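4.2 Regras de aproximação e critérios de parada
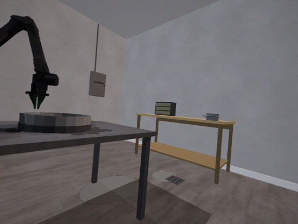 Figura 3. Braço na posição de aproximação sobre o recipiente, ambiente simulado.

As regras de aproximação foram escritas antes de qualquer coleta, e congeladas. Nenhuma alteração depois disso sem novo número de versão. O ponto que mais deu trabalho foi a altura de segurança: a que distância da borda de um objeto a garra pode ficar antes de o movimento passar de "livre" para "restrito". Na primeira versão a regra falava só do centro do objeto, o que serve para um bloco maciço mas não para um recipiente aberto. Na Figura 3 os dedos verdes da garra apontam para baixo e estão quase na borda do recipiente redondo, sobre a parte direita dele; pela regra antiga essa pose seria classificada como livre, pela atual é restrita. A versão atual mede a distância até o ponto mais próximo da borda, não até o centro. Mudança simples, efeito grande.

Em movimento restrito valem três condições. Velocidade reduzida do punho. Garra sem rotação em torno do eixo vertical, salvo comando explícito. E parada imediata se a força estimada no dedo passar do limite, sem tentativa automática de retomada. A terceira condição foi discutida longamente com a equipe de Ustalthorpe, que preferia permitir uma retomada. Mantivemos a proibição. Uma retomada automática mascara o contato no registro, e o contato é justamente o que se quer auditar.

Do total de 2.758 episódios executados no Vimby, 2.354 cumpriram todas as regras do início ao fim. Os demais não foram descartados: ficam no conjunto com a marca de não conformidade e o código da regra violada. Recomendamos essa prática a outros grupos. Apagar episódios não conformes melhora a taxa publicada e impede qualquer verificação posterior. Dois revisores (N. Abera e S. Birhane) leram os registros em separado; divergências resolvidas por G. Pfister, sem acesso à classificação original.

Sobre a cena. Paredes, mesas, mobiliário e objetos fora do alcance do braço também são declarados no arquivo de configuração, mesmo quando não participam da tarefa. A mesa de madeira à direita, com o gaveteiro e a caixa metálica, entra nessa categoria. Motivo: mudanças no fundo alteram o que a câmera virtual vê e portanto o comportamento de políticas visuais, e já tivemos resultados não reproduzíveis por um móvel deslocado entre versões. Cada item de fundo recebe identificador, pose e versão da malha. Textura idem. Iluminação idem, incluindo a direção das sombras, que na nossa experiencia é o campo mais esquecido.

Quanto à nomenclatura, adotamos a do guia interno Tusteo, revisão 2. Zona livre, zona restrita, zona proibida. O tampo da mesa de trabalho é zona proibida para o corpo da garra e restrita para os dedos. O interior do recipiente é restrito sempre, esteja ou não ocupado. As pernas da mesa e tudo o que fica abaixo do tampo: proibido para qualquer elo do braço. A verificação é feita a cada passo de simulação e não só nos pontos da trajetória planejada, porque entre dois pontos válidos o cotovelo pode atravessar uma zona proibida sem que o planejador acuse nada.

Limitações. As regras foram testadas com um único modelo de braço e garra de dois dedos. Para garras de sucção a definição de borda precisa ser refeita. A estimativa de força em simulação depende do modelo de contato, e os limites aqui usados não devem ser transportados para o equipamento físico sem nova calibração. Também não tratamos a presença de pessoas na célula; para isso o protocolo teria de ser combinado com uma análise de risco propria, fora do escopo desta seção. Os arquivos de regras e a lista de códigos de violação estão no Apêndice B, organizado por L. Belay e B. Gebretsadik.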